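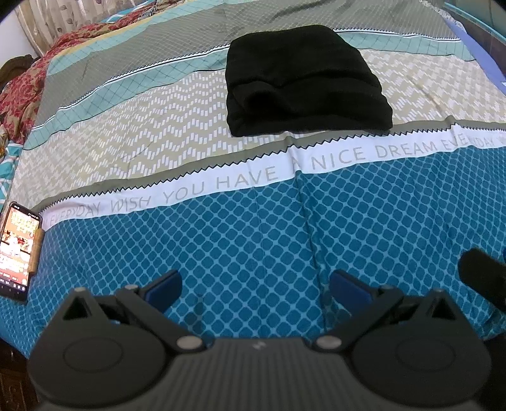

Un drap imprimé de bandes, de losanges et de zigzags, avec une phrase en anglais : « Everyday wish you have a nice dream everyday ».

À quoi sert un drap, et comment fabrique-t-on ses motifs ?

Tu passes à peu près un tiers de ta vie au lit. Entre toi et le matelas, il y a un morceau de tissu : le drap. On le change, on le lave, on le remet, et on le regarde rarement de près. Pourtant, il a été filé, tissé, coloré, coupé et cousu avant d'arriver dans ta chambre.

Pourquoi met-on un drap ?

Un matelas est gros et lourd. Il n'entre pas dans une machine à laver. Or, pendant la nuit, ton corps transpire, même en hiver. Ta peau perd aussi de minuscules morceaux, trop petits pour que tu les voies. Le drap reçoit tout cela à la place du matelas, et lui, on peut le laver facilement.

Il y a deux sortes de draps pour couvrir le matelas. Le drap plat est un grand rectangle dont on replie les bords sous le matelas. Le drap-housse a un élastique qui le maintient aux coins.

Du fil au tissu

Beaucoup de draps sont en coton. Le coton est une plante. Autour de ses graines poussent des fibres blanches et douces. On les récolte, on les nettoie, on les peigne, puis on les tord ensemble pour obtenir un fil.

D'autres draps sont en polyester, une matière fabriquée le plus souvent à partir du pétrole. Il sèche vite et se froisse peu. Certains draps mélangent les deux. Pour savoir de quoi est fait le tien, cherche l'étiquette cousue sur le bord.

Ensuite, il faut tisser. Sur le métier à tisser, des fils sont tendus dans le sens de la longueur : c'est la chaîne. D'autres fils passent en travers, une fois dessus, une fois dessous : c'est la trame. Si tu regardes un drap avec une loupe, tu verras ces croisements. Sur certains emballages, on lit un nombre, par exemple 200 ou 300. C'est le nombre de fils dans un petit carré de tissu d'un pouce de côté, soit 2,54 centimètres. Plus il y en a, plus le tissu est serré.

D'où viennent les motifs ?

Un drap qui sort du métier est souvent d'une seule couleur, blanc ou un peu beige. Pour y mettre des dessins, on peut l'imprimer, un peu comme une feuille de papier.

Custódio Godinho dessine des motifs pour l'atelier Mulus, à Bririsside. Il commence par un carré de papier. « Je dessine un petit morceau, et ce morceau doit se raccorder avec lui-même de tous les côtés, explique-t-il. S'il y a un décalage d'un millimètre, on le voit partout sur le lit. »

Ce petit morceau s'appelle le raccord. Sur le drap du début de la page, le réseau de losanges bleu-vert est un dessin de ce genre, répété d'un bout à l'autre de la bande. Les petits tirets blancs sur le fond beige suivent la même idée : ils sont rangés en chevrons, c'est-à-dire en forme de V placés côte à côte. La phrase se répète aussi. Après « a nice dream » vient « everyday », qui veut dire « chaque jour ». L'ensemble souhaite au dormeur de beaux rêves tous les jours. En anglais correct, on écrirait plutôt « every day », en deux mots. Il arrive souvent que les phrases imprimées sur le linge soient un peu maladroites.

Pour imprimer, l'atelier utilise des rouleaux gravés ou percés de trous très fins. Chaque rouleau dépose une seule couleur. Pour un drap gris, beige et bleu, il faut donc plusieurs rouleaux, l'un après l'autre. Le tissu est ensuite chauffé pour que la couleur tienne, puis rincé. Chez Mulus, un grand rouleau de tissu mesure 300 mètres. Le carnet de l'atelier contient 85 motifs, et celui qui s'appelle Skaron est le plus ancien.

Pourquoi les bandes droites ont-elles l'air courbes ?

Sur une photo, des bandes droites peuvent sembler tordues. Un objectif qui voit très large courbe les lignes, surtout près des bords. Le tissu peut aussi être tiré d'un côté ou faire des plis.

Combien de temps garde-t-on le même drap ?

En général, on lave les draps toutes les semaines ou toutes les deux semaines. Si tu es malade, on les change plus souvent. Le matin, mieux vaut ouvrir le lit et la fenêtre quelques minutes avant de remettre la couette. L'humidité de la nuit peut ainsi s'en aller.

Avant de refaire le lit, enlève ce qui traîne dessus : un téléphone, un vêtement plié, une couverture roulée en boule. Un téléphone oublié dans un drap peut finir dans la machine à laver.

À toi de faire

Prends une feuille à petits carreaux. Trace une bande en haut, une au milieu et une en bas. Remplis la première de losanges, la deuxième de zigzags et écris une courte phrase dans la dernière. Recommence la même phrase jusqu'au bord de la feuille, même si le dernier mot est coupé.

Quelques mots à retenir

Chaîne : les fils tendus dans la longueur du tissu.
Trame : les fils qui passent en travers.
Raccord : le morceau de dessin qui se répète.
Chevron : un motif en forme de V.

Texte : Adaeze Adeyemi. Relecture : Tariq Naqvi.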